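木工・作業台板 > 天板の材料と仕上げ
スレッド:白い天板の黄ばみと反り、次はどうするか
2025年11月

kanna_usuba
作業場の天板を更新する予定で、仕様の意見を求めます。

現状はシナ合板に水性の白(Altdaleの屋内用、つや消し)を塗ったものです。床から天板上面まで73cm、脚は鋼製アングル。使用2年で、窓側の半分が黄ばみ、手前の辺が上に反りました。反りは直定規を当てると隙間から光が抜ける程度です。引き出しの前板に干渉するので無視できません。

表だけ塗って裏は素地のままでした。これが原因だと考えていますが、窓際で日が当たることも効いているかもしれません。切り分けの方法があれば知りたいです。

mokume_nagare
裏面が素地なら、まずそこを疑うのが順序です。表は塗膜で吸放湿が遅く、裏は速い。冬の暖房で裏だけ先に縮み、板は裏側が凹になる。ただしその理屈だと手前の辺は下がるはずで、書かれている向きと逆です。

確認したい点。
・脚への固定は丸穴か長穴か
・反りの測定時期は梅雨か冬か
・表面材の木目は長手方向か

kanna_usuba
丸穴、皿ねじで締め切りです。反りに気づいたのは梅雨の終わり。木目は長手です。

mokume_nagare
梅雨なら裏が吸湿して伸びるので、向きは合います。乾いた2月に同じ位置を測り直して戻っていれば含水率、戻っていなければ板の残留応力か固定の問題と見ていいでしょう。丸穴の締め切りは別件として直すべきです。

shiro_daiban
白い天板を長く使っている側から。分けて書きます。

1. 色
白でいいと思います。黒いコードや小ねじを置いたときに探す時間が減ります。白い面に黒いケーブルだとこの見え方です。灰色の台に戻す気はありません。 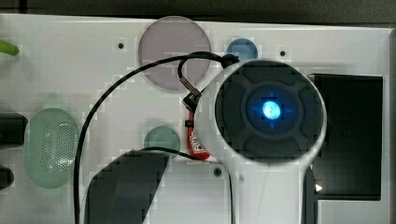 2. つや
全つやは天井灯が映り込むので避けます。完全なつや消しは鉛筆と金属の擦れ跡が取れません。三分つやか五分つやが妥当です。

3. 裏面
表と同じ塗料を同じ回数塗ります。色は何でもいいので、余った缶を使っても構いませんが、樹脂の種類は揃えます。水性の表にラッカーの裏では透湿の差が残ります。

hakari_to_fude
1に異論があります。白は確かに黒い物が見えますが、鉛筆線の入った白木の端材、白い樹脂ワッシャ、乾いたボンド片は逆に消えます。作業対象が木なら中間の灰色のほうが平均して見やすい。加えて、白は反射率が高いので手元灯を近づけると目が疲れます。

shiro_daiban
手元灯は拡散板を入れて角度を寝かせれば済みます。白い物が見えないのはその通りですが、頻度の問題です。私はケーブルと金物を置くほうが多い。

hakari_to_fude
頻度で決めるなら元の質問者の用途を聞くのが先では。

kanna_usuba
用途は小箱の組み立てと建具金物の調整が半々です。木の切断はここではしません。白のまま行くつもりですが、灰色のマットを別に持つ案は検討します。

tomaku_kenkyu
黄ばみについて。可能性は複数あります。

・合板のヤニ、アクの滲み出し。下塗りのシーラーを省くと水性塗料ではほぼ出ます。
・塗料の樹脂そのものの変色。屋内用アクリルでは通常ゆっくりで、日の当たる側だけ進むとは限りません。
・手脂と洗剤の残留。前縁の帯状なら主にこれです。

窓側半分に面で出ているなら、一つ目に日射が加わった形を疑います。目立たない場所をエタノールを含ませた布で拭き、布に色が移るかどうか。移れば表面の汚れ、移らなければ塗膜の中か下です。水性塗膜は軟化するので強く擦らないこと。

kanna_usuba
試しました。布は白いままで、拭いた箇所の色も変わりません。シーラーは使っていません。

tomaku_kenkyu
滲み出しと見ていいと思います。そのまま上塗りすると同じことになります。板を替えないなら手順は次の通り。

1. 既存塗膜を#220で足付けする。剥がす必要はない。密着の悪い箇所だけ素地まで落とす。
2. 粉を完全に除去する。掃除機のあと、固く絞った布で拭き、乾かす。
3. アク止めシーラーを塗る。木口は吸い込むので追い塗り。
4. 上塗りを3回。各回の間は指定の乾燥時間を守り、軽く研磨する。
5. 裏返して同じ構成で塗る。

乾燥後すぐに物を載せると、水性の厚膜はブロッキングを起こします。触って乾いていても、塗膜の硬化はまだ途中です。

mokume_nagare
5の前に反りを戻すこと。裏を塗ってから戻すのは時間がかかります。部屋に桟積みして含水率を落ち着かせ、平らになった時点で裏を塗る。水をかけて逆反りさせる方法は、合板では接着層に負担がかかるので勧めません。

itaba_no_hito
塗装前提の話が続いていますが、既製の化粧板にする選択肢もあります。Bustasthorpeの両面貼りは裏にも同じ厚さの樹脂層があり、反りは少ない。切断面の処理だけ必要です。塗膜と違って補修できない点が欠点で、角を欠いたらそこは欠けたままになります。

shiro_daiban
両面貼りなら反りには有利ですが、ねじの保持が芯材次第です。芯がパーティクルボードだと、バイスの着脱で穴が緩みます。鬼目ナットを入れるか、裏に当て木を回してください。

itaba_no_hito
当て木を接着で全面に貼ると、そこで表裏の対称が崩れます。ねじ止めで長穴にしておくほうがいい。

kanna_usuba
化粧板の縁はどう処理していますか。Lumbantobingの縁材(糊付き)が手に入りますが、アイロンで貼るタイプの耐久性が分かりません。

itaba_no_hito
熱圧着の糊は、手前の縁では持ちません。前腕が当たるのと、拭き掃除の水が継ぎ目に入るのが理由です。奥と側面は糊付き縁材で十分。手前だけ堅木を接着し、上面と面一に削ってから小さく面を取ります。面一に削るときに化粧面を傷つけやすいので、鉋は使わず、当て木に研磨紙を巻いて縁材側だけに当てます。

hakari_to_fude
堅木の縁は厚いと冬に痩せて段差が出ます。薄くしたほうが無難。あと、堅木の色を残すなら白い面にオイルを付けないように先に仕上げてください。白い樹脂面に付いたオイルは縁の際に輪じみになります。

shiro_daiban
上面の掃除のしやすさも比較に入れておくといいです。樹脂面は中性洗剤で足ります。塗装面は洗剤を残さないこと。研磨剤入りのスポンジはどちらも不可。つやがそこだけ変わり、斜めの光で見ると分かります。 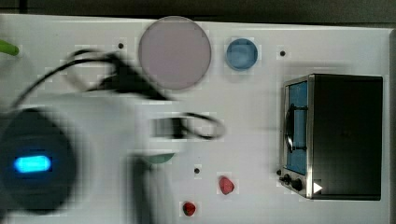
白い天板、上から。載っているのは玩具の台所用品

hakari_to_fude
色の話に戻りますが、この白さで手元灯を近づけると、やはり私には明るすぎます。

shiro_daiban
そこは好みとしか言えません。

tomaku_kenkyu
塗装でも白の明度は選べます。純白を避け、わずかに灰色に寄せた調色にすれば双方の中間です。缶を混ぜて自作すると補修時に色が合わなくなるので、店で番号指定して調色してもらい、番号を天板の裏に書いておきます。

kanna_usuba
整理します。板は今のものを再利用、シーラーを入れて塗り直し、裏も同じ構成で塗装。色はわずかに灰色寄りの白、三分つや。固定は長穴に変更し、座金を入れます。化粧板は、次に板そのものを替えるときの候補にします。

長穴の向きは板の幅方向でいいですか。

mokume_nagare
幅方向でいいです。合板の伸縮は無垢材に比べて小さいので、長穴もわずかでよい。奥側の列を丸穴で固定し、手前側を長穴にすれば、動きは手前に逃げます。引き出しの前板との隙間はその分を見ておくこと。ねじは皿をやめて、なべ頭と平座金に。皿だと穴の縁に乗って、長穴にした意味がなくなります。

itaba_no_hito
アングルの穴を長穴に加工するなら、切り口の錆止めを先に。Astumbergの防錆塗料を使っていますが、水性の上塗りと接する面では完全に乾いてから組まないと貼り付きます。

kanna_usuba
了解しました。冬の測定は2月に行い、数値を同じ位置で比較してここに書きます。塗装はその後、湿度が上がる前に済ませます。

tomaku_kenkyu
低温時の水性塗料は成膜不良を起こすので、缶の最低塗装温度を確認してください。暖房を入れる場合、板自体が温まるまで待つこと。室温計だけ見て塗ると失敗します。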